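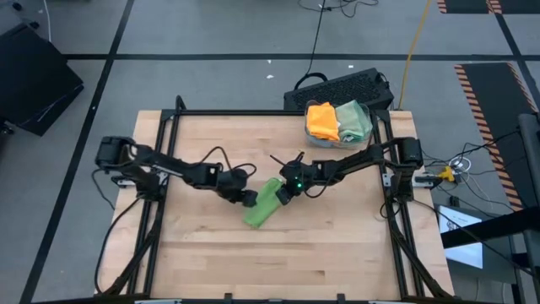

Section 4. Care of Wooden Work Surfaces

4.1 Scope

This section applies to all solid wood and butcher-block tops supplied by Cabrera for use in workrooms, classrooms and staff kitchens. It covers cleaning, oiling, stain removal and light sanding. It does not apply to painted tops, varnished tops or tops with a factory-sealed finish, for which see Section 5.

Tops ordered under catalog number 1704 are delivered with one coat of Olitz Surface Oil. They must receive two further coats before they are put into regular use. Tops ordered under catalog number 1064 are delivered bare and require four coats.

4.2 Before You Begin

Read the label on each product before opening the container. Keep the following items within reach:

Olitz Surface Oil, one can
Mild dish soap and warm water
Two buckets
Clean, lint-free cotton cloths
Sanding sheets, 120 grit and 220 grit
A cork or rubber sanding block
Nitrile gloves
A metal can with a tight lid, half filled with water

CAUTION: Cloths soaked with oil can heat up and catch fire on their own. Place every used cloth in the water-filled metal can as soon as you have finished with it. Do not leave used cloths in a pile, in a pocket or in a waste bin.

CAUTION: Open at least one window or run the room ventilation during oiling and for four hours afterward.

4.3 Routine Cleaning

1. Remove loose items and brush crumbs or dust from the surface.

2. Add a small amount of dish soap to a bucket of warm water. Fill the second bucket with clean water.

3. Dip a cloth in the soapy water and wring it out well. The cloth should be damp and should not drip.

4. Wipe the top in the direction of the grain. Include the edges and, where you can reach it, the underside of the front edge.

5. Wipe again with a cloth dampened in clean water.

6. Dry the surface at once with a fresh cloth. Do not allow it to air dry.

Note: Do not use bleach, ammonia, scouring powder or steel wool. Steel wool leaves small particles in the grain that can turn into dark spots.

Where a top is fitted with clamps, rails or other attached hardware, clean up to the base of each fitting with a folded cloth. Fittings need not be removed for routine cleaning. They must be removed for sanding. Any powered equipment must be switched off and unplugged before either task.

4.4 Removing Stains

Most marks from coffee, tea or ink can be lightened if they are treated the same day.

1. Clean and dry the top as described in 4.3.

2. Mix two parts baking soda with one part water to form a paste.

3. Spread the paste over the mark and leave it for ten minutes.

4. Rub lightly along the grain with a damp cloth, then wipe the paste away.

5. Dry the area and inspect it in daylight. Repeat once if the mark is still visible.

If the mark remains after the second treatment, go to 4.5. Black rings left by metal cans usually go deeper than the surface and may not come out completely.

4.5 Light Sanding

1. Confirm that the top is fully dry. Allow 18 hours after the last wet cleaning.

2. Put on a dust mask and safety glasses.

3. Wrap a 120-grit sheet around the sanding block. Sand along the grain with even pressure. Extend the sanded area well past the mark so that no hollow forms.

4. Change to 220 grit and sand the same area until it feels smooth to the hand.

5. Vacuum the dust, then wipe with a barely damp cloth and let the top dry.

6. Oil the entire top, following 4.6. Oiling only the sanded area will leave a visible patch.

Note: Power sanders may be used only by maintenance staff. Belt sanders are not permitted on any Cabrera top.

4.6 Oiling

1. Stir the oil with a clean stick. Do not shake the can.

2. Put on gloves. Pour a small pool of oil onto the center of the top and spread it with a folded cloth, working along the grain.

3. Cover the end grain last. It takes up more oil than the face and may need a second pass.

4. Wait 15 minutes. Wipe off all oil that remains on the surface with a dry cloth.

5. Place all used cloths in the metal can and close the lid.

6. Leave the top undisturbed overnight before applying the next coat. In rooms kept below 60 degrees F, allow a full day.

The surface may be used lightly on the day after the final coat. Heavy objects, rubber mats and plastic trays should be kept off for one week.

Note: A sticky surface means that too much oil was left on the wood. Apply a thin layer of fresh oil, wait five minutes and wipe the whole top dry.

4.7 Maintenance Schedule

After each use: wipe and dry
Weekly, preferably Tuesday: full cleaning as in 4.3
Every three months: one coat of oil
Every February: inspect for cracks, loose joints and raised grain

Cracks narrower than a business card may close with a change in room humidity and should be recorded and watched. Wider cracks must be reported on Form 886 before any repair is attempted.

4.8 Questions and Approvals

Questions about products and supplies should be directed to Angelica Marquez, Facilities Supply. Requests for sanding by maintenance staff must be approved by Reynaldo Umali. Completed copies of Form 886 are kept at the Vulcombe office for the life of the top.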